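A **kitchen countertop** is a flat work surface, usually set on base cabinets, used for preparing food and holding small appliances such as toasters and toaster ovens.
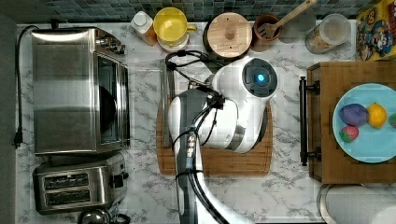
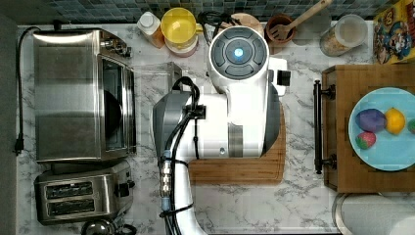

Stone, laminate and wood are common materials. Marble patterns in white and gray are also sold in man-made versions. The wall behind is often protected by a tile backsplash. Peter Danko's 2000 handbook, published in Pristholm, covers countertop care in 32 pages.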